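Leave the Skins on the Potatoes 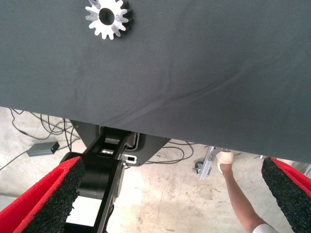

By the food columnist, Sovham Weekly
Wed 15 April

Print this page
E-mail this page

Most people I know peel potatoes without thinking about it. They stand over the sink, take off the skin along with a good bit of the potato, and throw it all out. I did the same for years. I now think it is a waste of time and food, and I would like to see fewer people do it.

The skin has flavor. It tastes a little of earth and a little of nuts, and when it is roasted it goes crisp in a way the inside never will. It also has fiber, which many of us could use more of. A potato boiled in its skin holds together better and takes on less water, so the potato salad you make from it is firmer and does not turn to paste by the second day.

The usual objection is dirt. A stiff brush and cold water take care of that in a minute or two. If the skin is green, cut the green part away generously, and do the same with any sprouts. If the whole potato is green or tastes bitter, throw it out. I am stubborn about skins but I don't argue with that rule.

The other objection is mashed potatoes, and people get worked up about this one. When I wrote in favor of skins in the mash last fall, the paper got 42 letters, and most of them were against me. Several readers in Pludelmont said their families would not touch it. I understand. A smooth mash is a fine thing at a holiday table. But for a weeknight supper, with butter and a little warm milk, the bits of skin do no harm -- and supper gets to the table sooner.

Variety matters too. Thin-skinned potatoes, the small red and yellow ones, should never see a peeler at all. The farm stand on the Vaher road sells them in paper bags from early summer on, and they need only a rinse. Big baking potatoes have thicker skins, and those are best in the oven. Rub them with oil and salt, set them right on the rack, and skip the foil. Foil steams the potato and leaves the skin limp.

I will admit there are dishes where I still peel. Dumplings are one. A pale, creamy soup is another. And old potatoes from the back of the cellar, with skins like wrapping paper, are better off without them. When I do peel, I save the strips, toss them with oil and paprika, and bake them on a sheet until they are brown at the edges. Children eat them faster than chips.

The diner in Dikus has been serving its home fries with the skins on for as long as I have been going there. I have yet to see a plate go back with a pile of skins pushed to the side.

Print this page
E-mail this page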